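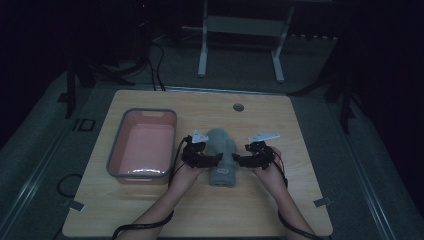

Nodus Lumbar: registro de ejercicios de control motor

Ficha del conjunto de datos, versión 3
Última revisión: 16 de diciembre de 2023
Mantenimiento: Danica Kos, Dornuvar

Contenido

Nodus Lumbar reúne 1.911 sesiones de ejercicio domiciliario anotadas por personas adultas con dolor lumbar inespecífico. Cada fila corresponde a una sesión. Los datos se entregan en un único archivo CSV, codificado en UTF-8 y separado por punto y coma.

Participaron 200 personas atendidas en las consultas de fisioterapia de Dornuvar y Zokdale. El seguimiento fue de 28 días por persona. No hay grupo de control.

Campos principales

id_persona: código sin relación con la historia clínica.
dia: día de seguimiento, de 1 a 28.
ejercicio: puente, perro de muestra, bisagra de cadera, respiración diafragmática u otro.
series y repeticiones: números enteros. Vacío si no se anotó.
dolor_antes y dolor_despues: escala de 0 a 10.
esfuerzo: escala de Borg modificada, de 0 a 10.
interrumpida: sí o no.
nota: texto libre, revisado para quitar nombres y direcciones.

Recogida

Cada participante rellenaba el cuestionario en el móvil al acabar la sesión. En Zokdale se usó también una hoja de papel durante el mes de abril, que se transcribió después. Esas filas llevan el valor "papel" en el campo origen.

La pauta de ejercicios la fijaba el fisioterapeuta en la primera visita, tras valorar movilidad de cadera y tolerancia a la flexión y a la extensión. La pauta no figura en el archivo, solo lo que la persona dijo haber hecho.

Limitaciones conocidas

Los datos son autodeclarados. Quien dejó de hacer los ejercicios dejó casi siempre de rellenar el cuestionario, de modo que la ausencia de filas no equivale a reposo.
El valor "otro" en ejercicio mezcla caminatas, estiramientos y trabajo con gomas.
En las filas de papel falta a menudo el esfuerzo.
No sirve para comparar la eficacia de un ejercicio frente a otro.

Uso

Para cargarlo, indique el separador y trate las celdas vacías como valores ausentes, no como cero. El script resumen_kumarasinghe.py calcula la adherencia semanal con el método Kumarasinghe, descrito en el archivo METODO.txt.

Se permite el uso docente y de investigación citando el nombre y la versión. Los errores se comunican en el apartado de incidencias del repositorio, con el id_persona y el día de la fila afectada.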